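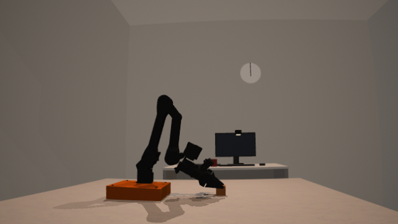 Do you need to own a robot arm before you can learn to program one?
You can get a long way without one, as long as you have a decent simulator and the patience to let the arm miss a few hundred times.

That's the short version of what I learned in August, when I cleared my evenings and sat down with Ustolum, the practice package from a small outfit called Gisumel. It runs on an ordinary computer, it comes with a room, a table, an arm and a little wooden block, and the first lesson asks you to do something a toddler manages before breakfast: reach down and get hold of the block.

I should say that I'm a hobbyist, and a slow one (my last big project was a garage door opener that still works if you're gentle with it). So I was happy to find that the opening lessons move along at a friendly pace. You bend one joint at a time with sliders, then you type in positions, and somewhere in the third lesson you hand the whole business over to a script you wrote yourself. The first time mine brought the gripper down over the block at the right angle I got up and made a fresh pot of coffee to celebrate!

Mirsad Stojanović wrote most of the lessons, and when I called him he was glad to talk about shadows for a good long while. He had spent ages on them, he told me, after early testers complained that they couldn't judge how high the fingers were above the table. "People look at the shadow before they look at the arm," he said. "I do it too." Once he'd mentioned it I noticed I was doing the same thing, watching that soft gray shape on the tabletop and nudging the wrist until things looked right.

The rest of the room is plain, with gray walls and a desk at the back holding a monitor, a keyboard and a red mug, and a clock up on the wall. I grew fond of it, the way you get fond of a waiting room you've spent enough time in.

Now for the grumbles. The manual takes for granted that you know what a joint limit is, and the search box couldn't find the page that explains it. Saving your work takes 2 menus more than it should. And the grip settings are fussy: I ran my finished script 100 times overnight and it dropped the block on 12 of them, always late in the lift, and I still haven't worked out why. Stojanović suggested closing the fingers more slowly, so that's the plan for tonight.

Ustolum comes as a download, and the license covers 3 computers in one household. An add-on called Samarakoon, with stacking and sorting lessons, is due next, and I've already put my name down for it.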